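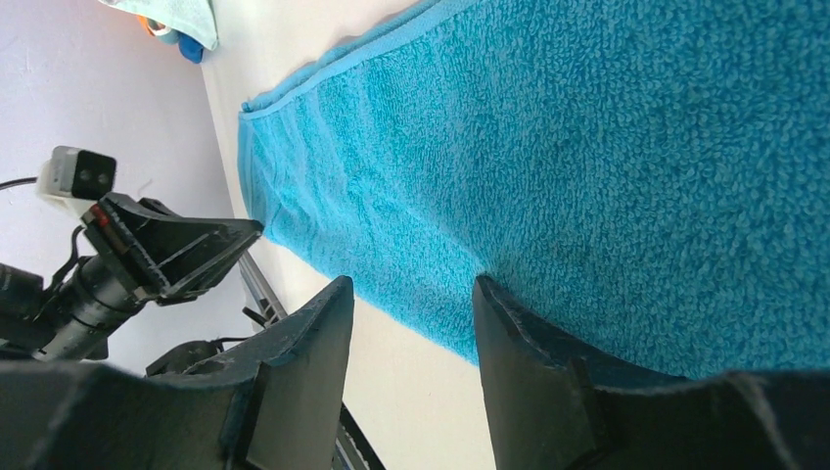 Cuaderno del taller textil, sala 2
Abril de 2019
Asunto: revisión del doblado y de las cenefas en toallas de rizo

Se retoma la ficha 353, abierta por Elmarie Msimang, relativa al procedimiento de doblado de toallas de rizo del lote Cloltar. Se trabaja sobre la mesa blanca, con la pieza turquesa extendida antes de cada prueba.

Observaciones sobre el tejido. El rizo es denso y el color cambia según la dirección en que quede peinado: más claro a favor, más oscuro a contrapelo. Conviene anotarlo en la ficha para evitar que se registre como defecto de tinte, error ya cometido con el lote Sarkance de agosto. La cenefa tejida, plana y algo más pálida, sirve de referencia para alinear. El borde lateral, en cambio, ondula ligeramente y no debe tomarse como línea recta.

Procedimiento seguido:
Extender la toalla y alisar con la palma desde el centro.
Localizar la cenefa y revisar las esquinas; desdoblar la que haya quedado vuelta.
Doblar a lo largo, orillo con orillo, sin estirar.
Doblar a lo ancho y dejar el canto cerrado hacia el exterior de la pila.

Incidencias. Al arrastrar la pieza por un solo punto se forma un pliegue diagonal que atraviesa el pelo y persiste en el segundo doblez. Se corrige levantando el borde y volviéndolo a posar; alisar por encima no basta. En la pila de 16 piezas, las mal alineadas se detectan por el canto, donde asoma la cenefa.

Queda sin resolver la medida final del paquete. El armario de Momthorpe admite un fondo menor que el previsto en la hoja de Hashemi, y el doblado en tres no se ha ensayado todavía con toallas de este gramaje. La señora Msimang propone mantener el doblado en cuatro para el próximo pedido, de 1000 unidades, y revisar la hoja después.

Pendiente: repetir con una pieza lavada y comparar el encogimiento de la cenefa con el del rizo. Solicitar a almacén otra toalla del mismo color.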